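4.2 Recording the examples

1. Choose one task from the list and keep it for the whole session, for example slippers on the shelf or tube in the holder.
2. Start the recorder, then move the arm slowly. Stop when the task is finished — do not cut early.

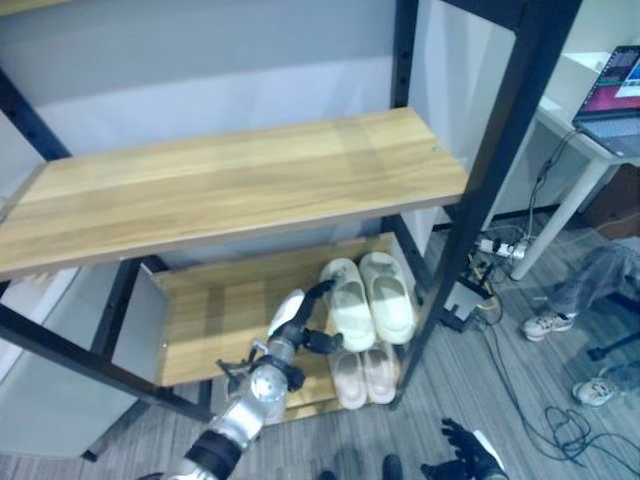
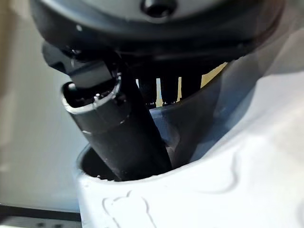

Leokadia Lis

3. Save the example and give it a label, also if the grasp failed.
4. Repeat until you have 50 examples for the task.

Note: Pladar makes a backup after every 20 examples.

Caution: Keep your feet away from the cables during recording.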